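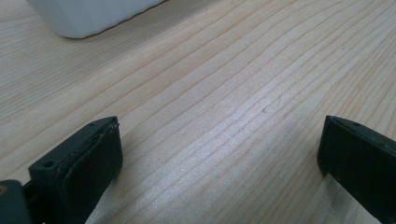
Wood grain is the pattern of lines, bands and arches seen on the face of a board or tabletop. It comes from the growth rings of the tree and from the angle at which the log was cut. In temperate species each ring has a pale part laid down early in the season and a denser, darker part laid down later, and a saw passing through the rings leaves the dark parts showing as lines. Boards cut straight through the log are called flat-sawn or plain-sawn. On a pale tabletop of this type the lines are thin and tan, bundled closely in some places and spread apart in others, and they may bend together into a soft arch. The arch is often called a cathedral. Quarter-sawn boards, cut with the rings close to upright, show straighter and more even lines.

Grain and finish

A finish changes how much of the grain can be seen. Under a glossy coat, reflected light makes the lines look paler and softer, and the effect moves as the viewer moves. Matte coats scatter the light and keep the pattern more even from end to end. Oil tends to deepen the color of the darker lines - on blond woods this can bring out a yellow or pink tone.

Printed and laminated surfaces copy the same patterns. A printed sheet repeats at a fixed interval, so two identical arches on one long top are a common sign of a copy. The end of the board is another place to check, as real grain carries over the edge and continues as curved rings. 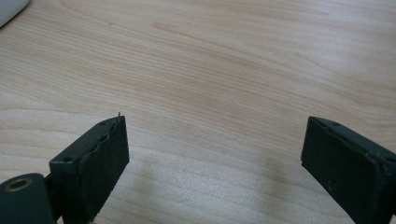 Pale tabletop with diagonal grain, closer together toward the right side.

In furniture making

Makers usually run the grain along the length of a table, the direction in which a board is strongest and moves least with humidity. The Arango workshop catalog of table tops lists 425 patterns, sorted by cut and then by color. Its compiler, Wálter Cárdenas, used the term "open field" for the wide pale bands between lines.

See also: Flat sawing; Quarter sawing; Veneer

Contact the editors | © Trovham Reference | Back to top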